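Can a Robot Clear the Table Yet?
Reading time: 3 minutes

You finish lunch. You carry your plate to the kitchen, scrape off the crumbs, and put the plate in a rack. It takes you a minute, and you can think about something else while you do it.

For a robot, that same job is one of the hard ones.

Robots have worked in factories for a long time. In a factory, every part arrives in the same place, facing the same way. The robot can make the same move 2000 times and never need a new one. A kitchen table is different. Lunch never leaves the same mess two days in a row.

Taha Ait Brahim builds robot arms in a town called Mamberg. He works on a project named Oma, and the chore his team picked is clearing up after a meal.

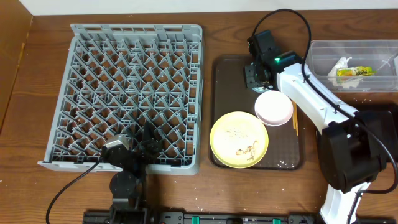

A tray with a yellow plate, a pink bowl and chopsticks, next to the dish rack.

Think about what the robot has to figure out before it moves. Which thing should it pick up first? A small dish can be partly hidden under a bowl. Chopsticks are thin and can roll. Crumbs stay on the table, and a wrapper belongs in the trash, so the robot has to tell food, trash and dishes apart.

Then comes the grip. Your fingers can feel when a plate starts to slip, and you squeeze harder without thinking. Many robot grippers have only two fingers and can't feel much. If they squeeze too little, the plate drops. Squeezing too hard can crack a bowl.

The last step is the rack. A plate has to go in on its edge, between the prongs. If it is tilted too far, it hits a prong and stops.

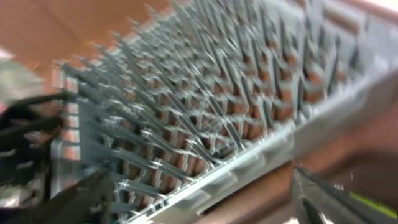
The dish rack from close up, with rows of gray tines. The blur comes from motion.

A camera near the robot's gripper can help it aim. But when things look blurry, it is harder to tell where one tine ends and the next begins. You may have the same trouble reading a sign from a moving car.

So, can robots do chores yet? Some can do parts of them. Robot vacuums clean floors in many homes, and dishwashers wash the dishes once a person has loaded them. Clearing a whole table, in any kitchen, with any dishes, is still too hard to count on.

"People ask me when they can have one," says Taha. "I tell them to keep clearing their own plates for now."

Try it yourself: Put on a pair of thick mittens and close one eye. Now move 5 plastic cups from the table to a shelf, using one hand. Which part was hardest?

Related
How Does a Robot Vacuum Find Its Way?
Why Do Robots Drop Things?
What Is a Sensor?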